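Bidano handheld grippers: build gallery

Bidano is a pair of handheld grippers, built at the Gusa shared workshop between spring and September. The operator carries one in each hand and does a household job with them, and the cameras and trackers record what the jaws did. The recordings go to Kuldeep Kanaujia, who trains a two-arm policy on them. Mechanical work and printing are mine (Sharon Lukumay). Calibration, logging and everything downstream are Kuldeep's.

Several people at Gusa asked for one page with the current state of the hardware on it. The full log is on the workshop server under Biwott, which was the name of the first version. Biwott had a single gripper, a thumb lever and a jaw that flexed under load. Very little of it was carried over apart from the name of the folder.

Notes on the current revision

Housing. Printed in two halves and closed with machine screws into heat-set inserts. The first three housings split along the layer lines near the hinge. Turning the part on the bed and adding a wall fixed it, at the cost of a longer print. The vents started as round holes and became slots when the round ones bridged badly.

Finger pads. Cast in black rubber from a printed mold. Smooth pads slipped on glazed cups and on anything with a film of dust. Ribs helped more than a softer rubber did. The pads are glued, and changing one means scraping the seat clean, so allow an evening for the pair.

Marker cubes. White, with a square marker on each side face. Glossy filament gave reflections under ceiling lights and the detector lost corners, so use matte. Print the markers on matte paper as well and press them down from the middle outward. A bubble under one corner is enough to shift the pose by a visible amount on the plot.

Weight. The bare tool is 300 g on the kitchen scale. The target was 200 g and I have stopped chasing it. Most of the excess is in the housing walls, and those are staying. Operators start to complain after 20 minutes, mostly about the wrist, so sessions are kept shorter than that.

Cable. Thin and flexible, strain-relieved at the cube end. An earlier, stiffer cable pulled the tool off line whenever the operator turned. Leave more slack than looks necessary and check that it clears the table edge before starting.

Camera. The wide lens on each gripper looks out over the top of the housing and picks up a good deal of the room, ceiling included. That is useful for localization — plain walls are poor for it, but light fittings and railings give the tracker something to hold. Faces have to be blurred before anything is shared. Kuldeep has a script for it, and it still needs a manual pass.

Calibration. One board, many angles, both grippers in the same session. Do not calibrate one tool in the morning and its partner in the evening. We tried it, and the two trajectories disagreed whenever the jaws met.

Logging. The set so far is 873 clips, of which over 300 are pick-and-place on open shelving. Shelves were chosen as the first task for the reach: the operator has to extend both arms and work against a back panel, and the hand-to-hand distance changes a lot. Drawers and doors are next.

Known faults

The right-hand trigger returns slowly. The spring is the same part as on the left, so the suspect is a rough guide channel. A light sanding improved it for a few sessions and then it came back.

Screws at the cube mount work loose. Thread locker is on order. Until then, check both mounts before each session and recalibrate if either has moved.

Closing both jaws fully at the same moment sometimes drops a frame in the log. Kuldeep thinks this is the hub. I have not been able to reproduce it on my own laptop.

Files are available to Gusa members on request. Outside members can ask through the Erkidham parts exchange, where the pad mold is also listed. Please say which printer you plan to use — the housing needs a bed large enough to take the long half flat, and I would like to know where it has been tried.

Gallery

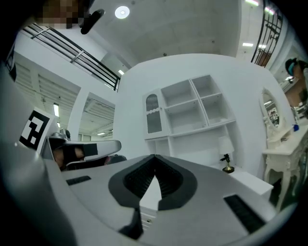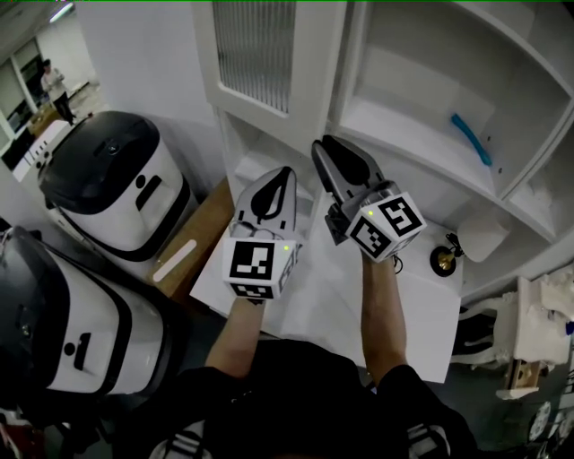 Both grippers at the white cabinet: first from the right-hand tool, looking over its ribbed pad, then from head height, with a marker cube on each.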